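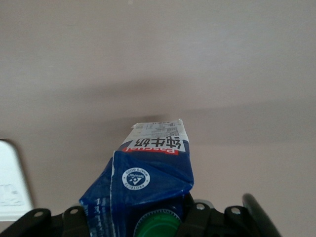

Pascual milk, the blue carton with the green screw cap.

I go through a lot of milk in July. It's too hot to cook much, so dinner ends up being cereal or cold soup, and I make a pot of rice pudding when I can stand to have the stove on for a while. I used to buy fresh milk and throw out the end of it every time. Last summer I switched to the shelf kind and I haven't gone back.

I hadn't tried Pascual before. My neighbor Genowefa Wróbel gave me one to see if I liked it. The label has 纯牛奶 on it in big black characters, meaning pure milk, and Pascual in white on a red stripe. The fine print is tiny and I didn't get far with it. There's also a round Tetra Pak emblem on the folded flap that says PROTECTS WHAT'S GOOD. I'd never read one of those before.

I like a screw cap. The cartons I was getting at Vedero had to be cut at the corner with scissors, and then I'd clip them shut with a clothespin and they'd tip over in the fridge door anyway.

The rice pudding went like this. I put 900 ml of milk in the heavy pot with 236 grams of short grain rice, a pinch of salt and a strip of lemon peel. Low heat, stirring often, until the rice was soft. Sugar goes in at the end. It came out too thick, so I stirred in more milk once it was off the stove. Next time I'll cut the rice back. My sister-in-law Aleksandra Szulc makes hers in the oven and says the stirring is a waste of an evening. She may be right, but I don't turn the oven on before September.

Taste in coffee: fine. A little sweeter than fresh, the way shelf milk usually is. Cold in a glass I could tell the difference, on cereal I couldn't.

I also cleared the bottom pantry shelf so the milk can stand in one row with the oldest in front. The flour moved up and the jars went to the hall closet. I still need to find a spot for the big soup pot.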